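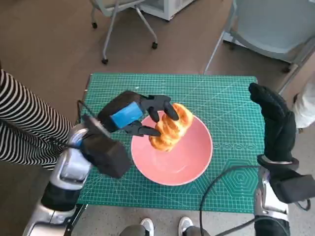

I went to the Keskinen open day in Hovthorpe expecting to come home with nothing for this page, and I came close. The notice had promised "the helping hands of tomorrow's kitchen," and I've cleaned enough of yesterday's kitchen gadgets out of drawers to be wary of that kind of talk. What they had was a two-armed robot at a table, handling a braided roll over a pink bowl. The roll was pinched from above by two black fingertips with a third finger underneath, and the other hand was up in the air on the far side of the mat doing nothing at all. I know that posture. It's how my family helps with the dishes.

Still, I stood there a good while, and watching a machine do a dull job slowly makes you look at how you do it yourself. So this month's tips come out of that visit, with my complaints left in.

## Support bread from below

Most of us pick up a soft roll by squeezing the sides, and then wonder why it has a waist. Two fingertips on top and something under it is better. With a braided loaf that's still a little warm, I slide my whole palm or a wide spatula underneath and use the other hand only to steady it. If you have to use tongs, get the kind with flat silicone ends and come in low. The scalloped metal ones tear the crust right where the strands cross.

The roll at Hovthorpe had a very high shine on it. I wouldn't swear it was bread. If you want that finish on something you can eat, brush with egg beaten with a spoonful of milk, wait ten minutes, and brush again before it goes in the oven. Get into the creases but don't let it pool there, or you'll have scrambled egg in your braid.

## Wide bowls for awkward things

A wide, shallow bowl is easier to load than a deep one, whoever or whatever is doing the loading. I used to keep rolls in a tall basket and the bottom layer was always crushed. Now they go in a low bowl with a dish towel in it, one layer, maybe two. The same bowl takes lemons, onions (not at the same time as the bread), and the keys when I'm in a hurry.

Before you buy one, put your hand in it as if you were reaching for the last roll. If your wrist hits the rim, put it back on the shelf. I did this with a Totomen bowl at the home store and got a look, but I also got the right bowl.

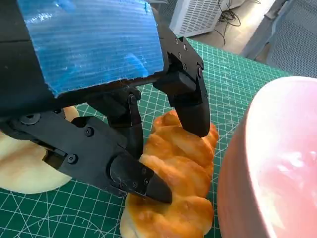
Cutting mats are the thing I'd most like people to stop bringing into the kitchen. I've been asked more than once if the green craft kind will do as a cutting board, since it "heals." The one on the demonstration table, with its white grid lines running right under the twisted roll and the pale flat bun next to it, is fine for what they were doing, and it's fine under a rotary cutter in the sewing room. Keep it away from supper. A serrated bread knife chews it up, a hot pan will warp it, and most of them aren't made with food in mind in the first place.

Where a mat does earn its keep:

- Under a craft knife, with a metal ruler. Use the printed grid for squaring up and the ruler for the actual cut.
- On the workbench when you take apart something with tiny screws. Give each step its own patch of grid and lay the screws down in the order they came out.
- Under a sewing project, for checking that a hem is the same depth all the way along.

Store it flat. Don't leave it in a car in summer, and don't stand it behind a radiator. If it has already curled, lay it on a flat floor in a warm room with heavy books on top and give it a few days. Wash it in cool water with a drop of dish soap and let it dry flat. Fuzz in the old cuts comes out with a white eraser.

## Press lightly and check your tips

The fingers on that gripper didn't match. One had a blunt, rounded tip and the other came to a wedge. I can see some sense in it, as I keep two pairs of tongs for about the same reason - one broad pair for anything soft, one narrow pair for fishing things out of jars. What I won't do is pay for a machine to hold them. A woman at the next table asked what the Bedilo, as they call it, would cost, and was told it "isn't priced for homes at this stage." I wrote that down word for word.

If your own tongs have gotten scuffed at the ends, look them over before you use them on a nonstick pan. A rough metal edge will scratch the coating. Fine sandpaper, 200 grit or a bit higher, will smooth small burrs on plain stainless steel. Wash them well afterward. On coated tongs, don't bother sanding. Replace them.

## Cords

There were black cables looped over the arms and across the mat in front. I suppose it has to be like that on a machine that's being worked on. In a kitchen it doesn't. My rules are old ones:

1. No cord crosses the spot where you chop or roll dough.
2. No cord hangs over the front of the counter where a child or a sleeve can catch it.
3. Stand mixers and kettles go next to the outlet, and the toaster can walk.
4. Slack gets folded in a loose figure eight and held with a strip of hook-and-loop tape. Wrapping it tight around the base strains it where it enters the appliance.

For the workshop, screw a cup hook under the shelf and run the cord of the glue gun through it so it comes to you from above. It's the cheapest improvement I've made in there. 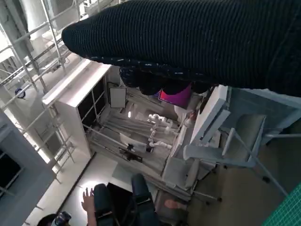
## Sleeves

One of the arms had on a black ribbed knit sleeve, and I'll admit to liking that better than anything in the talk. Ribbed knit gives, and it goes back. The cuff off a worn-out sweater will do plenty of small jobs:

- Slip it over a cold bottle so it doesn't drip on the table.
- Pull one over each forearm, over your good sleeves, when you're dusting the tops of cabinets.
- Put it around a paint can to catch runs, then throw it out.

Cut it an inch longer than you think you need and run a zigzag stitch around the raw edge. Dark knit shows every speck, so pick gray if you have it. And don't wear one near a drill press, a lathe, or anything else that spins. Bare forearms or a snug buttoned cuff there, please.

## Is it worth the trip?

Parking is in the lower lot at Hovthorpe, and it was full when I got there. They say they'll open up again in April. Take a chair cushion if you go, and a roll of your own, as there was no coffee and nothing to eat that I'd have trusted my teeth to.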